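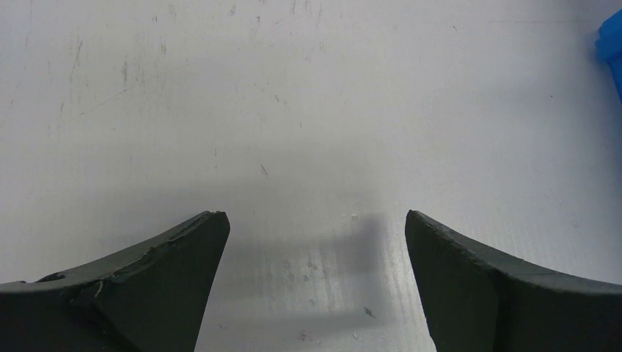
## 4. Refinishing a Worn Tabletop

This section covers cleaning, sanding and recoating a painted or clear-coated tabletop with the Hutex two-coat kit. It applies to kits 346 and 471. If you have the outdoor kit (568), go to Section 6, as the drying times are different.

Read Section 2 (Ventilation and Storage) before you open either can.

### 4.1 Before you start

You will need:

- Hutex base coat and top coat
- The gray sanding pad and the white sanding pad from the kit
- Dish soap and warm water
- Lint-free cloths
- Painter's tape
- A foam roller with a smooth cover

**Caution:** Tables painted before 1978 may have lead in the old finish. Do not sand until you have tested it. If the test is positive, stop and call a licensed contractor.

### 4.2 Clean the surface

1. Take everything off the table and move it away from the wall so you can walk around all four sides.
2. Wash the top with warm water and a little dish soap. Change the water when it turns cloudy.
3. Go over sticky spots a second time. Old furniture polish can leave a film that soap does not remove in one pass.
4. Rinse with a clean damp cloth and let the table dry overnight.

**Note:** Do not use a cleaner that contains wax or silicone. The base coat will pull back from these areas and leave small round craters.

### 4.3 Sand

1. Fit the gray pad to the sanding block, rough side down.
2. Sand with light, even pressure until the shine is gone. You don't need to reach bare material.
3. Feather the edges of any chips so you can't feel a step with your fingertip.
4. Vacuum the dust, then wipe with a dry cloth.

Dents deeper than a fingernail should be filled before you coat. See 5.3 for fillers.

### 4.4 Apply the base coat

1. Tape off the table edge if you are coating only the top.
2. Stir the can slowly for 2 minutes. Do not shake it.
3. Pour a small amount into the tray and load the roller.
4. Roll along the length of the table in overlapping strips. Finish each strip in one direction.
5. Leave to dry for six hours.
6. Rub lightly with the white pad and wipe clean.

**Caution:** Keep the room between 60°F and 80°F while the coat dries. Do not point a fan or heater at the surface.

### 4.5 Apply the top coat

1. Stir as before.
2. Roll on a thin coat in the same direction as the base. Do not go back over an area that has started to set.
3. Remove the tape while the coat is still soft, pulling it back at a low angle.
4. Wait overnight, then apply the second coat.

The table can take light use after three days. Wait two weeks before you put hot dishes, rubber-footed appliances or a tablecloth on it.

*Section 4 revised December 31, 2024. Text: Parvaneh Hashemi.*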